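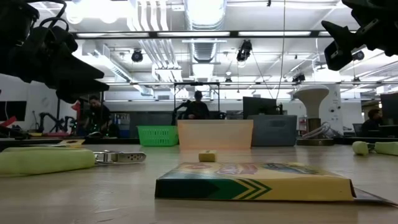

Kitchen tool and crayon-style box on the table.

Water polo should stop making young goalkeepers choose so early

I coach the under-14 group at Sedel, a small club with one pool and 39 swimmers, and every October I have the same argument with the other coaches. They want to pick the goalkeeper in the first month. The tallest child gets the red cap and keeps it for years.

I think this is a mistake. Last season our goalkeeper was Eun-ji Myung. She was tall at twelve, and at fourteen she was not tall anymore compared with the others. By then she had almost never swum a counterattack. When she asked to play in the field, she was two years behind her friends, and she felt it in every training. She nearly left the sport.

Roland Wragg, who coaches at Flando, told me that a goalkeeper needs 600 saves in training before she reads a shooter's arm correctly. Maybe he is right. But a child who has taken shots herself learns to read the arm too, from the other side. Our best goalkeeper now, Han-gyeol Yang, played six months as a left wing, and he knows when a shooter is tired and will only lob.

My proposal to the league is simple. Until age fourteen, every team should change the goalkeeper at half-time. Some matches will be lost by it. We lost one to Grukby this way, and the parents were angry with me in the parking lot. I would do it again.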